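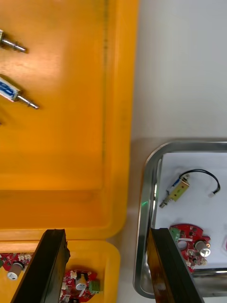
Wrist view over the parts trays, with solenoids and red circuit boards.

Home / Products / Teaching / Support

Reading time: 1 min
Filed under: Hand guiding & teleoperation

Stonovell Teach Handle

The Teach Handle lets an operator show a two-finger gripper a sorting or kitting task by hand. Hold the handle, move the arm to the part, squeeze to close the fingers. The controller records arm position, finger opening and wrist video together.

For remote work, unclip the handle and use it as a desk controller. Motion can be scaled down for small parts - solenoids with loose leads, boards with tall capacitors - where a full-speed approach would knock something over.

Most kitting tasks need 30 demonstrations. Bad takes can be deleted from the handle with a long press.

In the box: handle, wrist camera bracket, 4 m cable, desk cradle. Arm and gripper are sold separately.

Part no. 3498
Weight: 921 g

Orders placed by Saturday ship the following week. For fitting questions, ask for Souad Kettani at the Pisthorpe office.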